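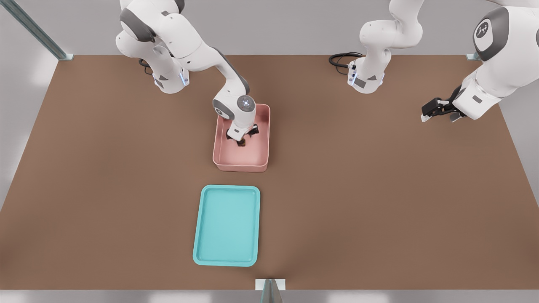

Kitchen and Serving Area Check, Stulbridge Hall
Date: May 6, 2019
Checked by: Yareli Beltrán

Exits and aisles: OK. Back door sticks a little, same as in February.
Fire extinguisher: OK. Tag no. 1277 matches the log.
Hand sink: Soap out. Refilled.
Fridge: Door seal split at the lower hinge. Order from Cruzado.
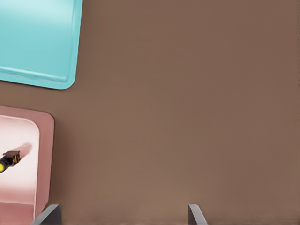

Tray on brown tabletop

Smoke alarms: 8 tested, 2 need new batteries.

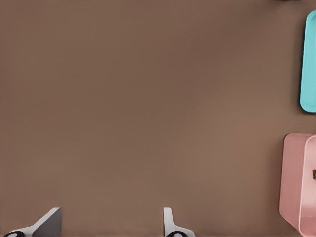
SURFACES AND STORAGE

Shelves: Bracket loose by the pantry. Tighten before Friday.
Floor mats: OK.
Cleaning supplies: Move bleach off the top shelf.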